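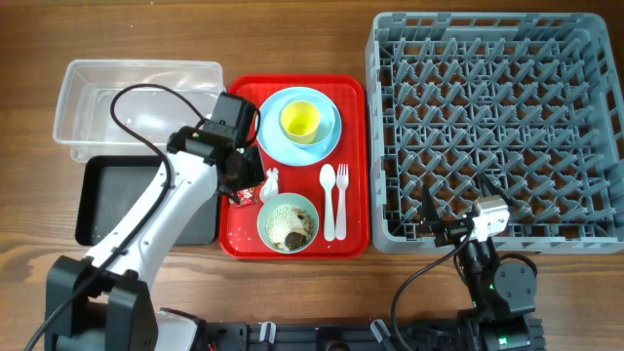

Kacper Michalski wrote under my last post that cold soup is a salad somebody forgot to chew, and that if I was going to spend all of July on it I might at least have the decency to serve bread. Fair enough on the bread! But I've been thinking about the rest of his comment ever since, mostly while grating cucumbers, and I'd like to put up a defence.

I came to cold soup very late. We weren't a cold soup family. Soup at ours was for when you had a cold or when it rained (so, often), and it came out of the pan hot enough to take the roof of your mouth off. The first time I was given a bowl of something chilled I thought there had been a mistake in the kitchen, and I sat there with my spoon up, waiting for someone else to say it first. Then everyone began eating, so I did too, and it was gazpacho, and it was wonderful, and I went home and made a terrible one with winter tomatoes and didn't try again for years.

So that's the first thing I'd tell anyone. Wait for the tomatoes. A hot tomato soup will forgive you nearly anything, because you can cook a poor tomato down and give it onions and a bit of sugar and it perks up. A raw one has nowhere to hide. If the tomatoes smell of nothing, make something else.

## The pink one

What changed everything for me was chłodnik, the Polish beetroot one, which I'd walked past in the chiller at Krajewska for goodness knows how long without working out what it was. It's pink! Properly, ridiculously pink, like something from a children's party, and then you taste it and it's sharp and earthy and full of dill. I ate the whole tub on the wall outside the shop with the little wooden fork they'd given me for something else, which is a bad way to eat soup, but I couldn't wait until I got home.

I've made it most weeks this summer and I've stopped measuring, but as near as I can write it down it goes like this.

- a bunch of young beetroot with the leaves on, if you can get them
- a big tub of kefir, plus a few spoonfuls of soured cream
- half a cucumber, grated or chopped small
- radishes, sliced as thin as you can be bothered to slice them
- a lot of dill and a lot of chives
- lemon juice, salt, a pinch of sugar
- 2 hard-boiled eggs, for the top

Wash the beetroot and its leaves very well. Grate the roots, chop the stalks and leaves, and simmer the lot in just enough water to cover, with a squeeze of lemon in it, until the beetroot is soft. Then let it go completely cold. I mean this. I once got impatient and poured the kefir into a warm pan, and it split into little pink grains and looked like something you'd find in a drain. It tasted fine, but I couldn't get anybody to come near it.

Once it's cold, stir in the kefir and cream, then everything else except the eggs, and put it in the fridge for three hours. You can eat it sooner. It'll be nice. After three hours it's a different soup, the dill has gone all the way through it and the radishes have lost their temper a bit.

Taste it again before you serve it. Cold dulls salt more than you'd think, and a soup that was spot on at room temperature nearly always wants another pinch and more lemon.

## Then there's the cucumber question

I put up a very short post about yoghurt and cucumber soup in June and it's had more replies than anything I've written here, including the one about the burst pipe. People have strong feelings. Walnuts or no walnuts, mint or dill, grate or chop, thin it with water or leave it so thick the spoon stands up.

Prodromos Vlachopoulos sent me a long message, which I've read several times with real pleasure, to say that I'd made a watery tzatziki and should own up to it. He salts his cucumber and squeezes it out in a cloth, and then (this is the bit I loved) he keeps the green water that comes off and uses it to thin the yoghurt back down again. I said that seemed like going round the houses. He told me to try it before I argued.

I tried it. He's right, drat him. The cucumber keeps its crunch and the liquid tastes of cucumber all the way through, where mine had tasted of yoghurt with some bits in. You do have to be careful with the salt, as it's all in that green water already, so don't add any more until the very end. I've done it his way ever since, with walnuts, which he doesn't approve of, and a single clove of garlic crushed to nothing.

My own discovery, and I'm quite proud of it, is to put the bowls in the freezer for a few minutes before serving. It makes much more difference than ice cubes do. Ice in soup looks lovely for as long as it takes to carry it outside, and then you've got a puddle on top and thick stuff underneath.

## A hot Tuesday in Comden

It reached 32 degrees in Comden the week I started writing this, and I had people coming. I'd invited them back when it was drizzling and had promised a pie. By the middle of the afternoon I couldn't face having the oven on, I couldn't even face looking at the oven, so I made two soups and pretended it had always been the plan. Pink and green. We ate on the back step with our feet in the shade and I put out rye bread from the place on Windholm Street (there you are, Kacper), and radishes with butter, and a bowl of new potatoes with more dill on.

The potatoes were the triumph of the evening. Hot potatoes next to cold soup is an old habit in that part of the world and I'd read about it without ever seeing the point. You take a forkful of hot buttery potato and then a spoonful of freezing pink soup, and it's one of the best things I've eaten all year! One friend, who'd said very politely on arrival that she wasn't much of a one for beetroot, had thirds. Somebody else put their potatoes straight in, and I watched this with some alarm and then did it too.

There was hardly any washing up either. I keep forgetting to mention this to people I'm trying to convert. No roasting tin, no burnt bit on the bottom of the pan.

## Some that didn't work

I don't want to pretend it's all been a success. Chilled pea and mint was lovely for the first few spoonfuls and then very much like eating a pot of paint. Cold carrot and orange I'd heard good things about, and it was breakfast juice with a grievance. I had high hopes for avocado, and it was fine on the day and brown by the next morning, lime or no lime.

Melon I'm still undecided on. The flesh of a ripe one whizzed up with a bit of cucumber, lime and salt is delicious, but I can't decide what it's for. It wants to be a pudding and I keep trying to make it a starter. If anyone has cracked melon, please tell me, I'm all ears.

The white almond and garlic one, ajo blanco, deserves its own post. I've made it twice and had two entirely different soups, one silky and one like wet sand, and I think it comes down to how long you soak the almonds and whether your blender is up to it. Mine is old and makes a smell. I'm going to have another go at the weekend with the almonds left overnight, and stale bread that's really stale this time, and grapes on top.

Kacper, as for the salad business: I've thought it over, and I chew mine. There are radishes in it. Come round and I'll make you the pink one, with potatoes, and you can bring the bread.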